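Wash, Wear, Repeat: How Families in Gestdale Look After Their Clothes
Textiles and Society, second-year group project
Si-eun Geum, Bakari Minja, Brisa Chávez

Why we picked this

Our first idea was to write about fast fashion in general, and we are very grateful to our tutor for gently telling us that this was far too big for three people and one term. What we really wanted to know was much closer to home. How often do people wash the things they wear every day, and where did they learn to do it that way? All three of us had grown up with firm household rules (Brisa's grandmother would never let denim anywhere near a warm wash) and it was lovely to find that almost everyone we spoke to had rules of their own.

How we went about it

We put 985 paper forms through doors in Gestdale during June and had 173 back, which pleased us no end. The form was a single page with space at the bottom for anything people wanted to add, and those bottom lines turned out to be the best part of the whole project. We also sat down for long talks with 18 people, mostly in their own kitchens and mostly over tea, and Bakari typed up the notes the same evening while they were still fresh.

What people told us

Jeans came up again and again. Some people wash them after every wear and would be embarrassed to do anything else, while others air them by a window and leave them for weeks. Older people tended to turn them inside out first, and several said their mothers had taught them to do it to save the colour. Fading divided opinion more than anything! One man in his seventies could not understand why anybody would pay for trousers that looked old already, and his granddaughter, who was sitting next to him, was wearing a pair.

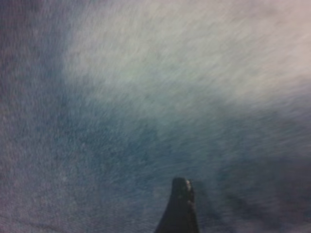
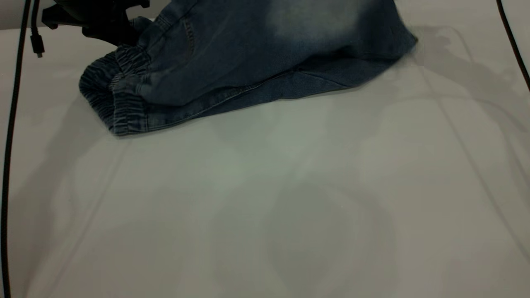
Chang-ho Kwak wrote to us after reading our first draft to say that we had been a bit hard on people who wash after every wear. He worked in a bakery for years, he said, and flour gets into the seams whatever you do, so airing was never going to be enough. We have changed the section on work clothes to take this in, and we wish we had asked about jobs on the form.

What we would do differently

We asked how often things were washed but forgot to ask who does the washing, and in nearly all our kitchen talks this was the first thing people wanted to discuss. We would also leave more room for mending, which got only 2 lines on the form.

Our warm thanks go to Sang-wook Song for lending us his folding table, and to everyone who gave us tea.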